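Re: [romville-kitchens] Sealing marble counters, how often?
Date: 2024-10-13

> We moved into one of the older houses on the Predach side of Romville in
> March and the kitchen has white marble counters. The seller said they were
> sealed but could not say when or with what. I have already got a dull ring
> next to the stove where somebody left half a lemon. Do I need to seal the
> whole thing again, and will that take the ring out? Also, is the Trakis
> sealer any good? The hardware store only carries that and one other.

No, sealing won't take the ring out. What you have is an etch. Acid eats the polish off the surface, and a sealer does nothing about that before or after. Sealer slows down stains, meaning oil, coffee, red wine and so on. People mix the two up all the time and then blame the product.

To find out whether you need to seal, put a spoonful of water on the counter near the sink and leave it for fifteen minutes. Wipe it off and look at the stone. If there is a dark patch, water got in and it is time. If there is no patch, leave it alone for now and test again in 6 months. Do the test in more than one spot. Ours was fine along the wall and soaked up water right where we prepare food.

I have used the Trakis twice. It went on easily and I have no complaints. The can says two coats with 4 hours between them. The part that matters is wiping off the extra before it dries. I missed a strip the first time and had a cloudy streak that took most of an evening to get off with more sealer and a rag. 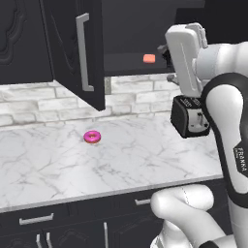 For the ring, you can try marble polishing powder with a damp cloth. It works on light etches if the counter is polished. If yours is honed (a flat finish, no shine), don't use the powder, you will end up with a shiny spot that looks worse than the ring. Try it in a corner first either way.

If the powder doesn't do it, Lawal Stone on the county road will come out and refinish a section. They quoted us almost 1000 dollars for the full kitchen two years ago and we decided to live with the marks. One section should be a good deal less, but ask whether they charge for the visit.

For everyday cleaning use dish soap and water. No vinegar, and none of the bathroom sprays. Check the label on anything that says it removes lime, those are nearly all acid.

Does anyone still have the handout from the stone care evening at the library? It had a list of cleaners by name and I can't find my copy.

--
To leave this list, send a blank message with "unsubscribe" in the subject line.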